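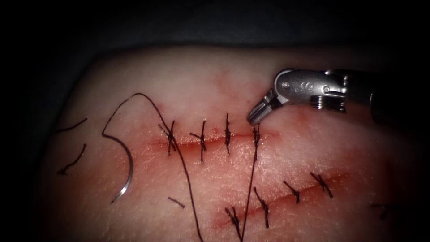 A picture on a phone is made of tiny squares called pixels. Each pixel stores three numbers: one for red, one for green and one for blue. Each number goes from 0 to 255. Mixing the three gives every color the screen can show.

Many pictures store a fourth number. It is called alpha, and it tells the phone how solid the pixel is.

- Alpha 255: solid. Nothing shows through.
- Alpha 0: fully clear. Only what is behind it shows.
- Anything between: partly see-through, like colored glass.

## Which layer goes on top?

An app draws its screen in layers. The back layer is drawn first, then the next one, and so on to the front. Suppose a game called Nitirora has a blue sky, a hill and a bird. If the hill is drawn last and the bird is behind it, the bird is hidden. The order matters.

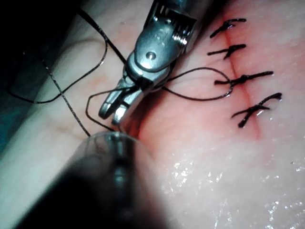 When a see-through pixel lands on another pixel, the phone has to work out a new color. This is called blending. Say the front pixel is 40 percent solid. The phone takes 40 percent of the front color and 60 percent of the back color, then adds them together – once for red, once for green and once for blue.

## Try it on paper

Draw a small house on tracing paper and color it in. Lay it over a drawing of a field. The blank parts of the tracing paper act like pixels with low alpha. Now put the field on top and look again.

*Written by Ivana Olivares*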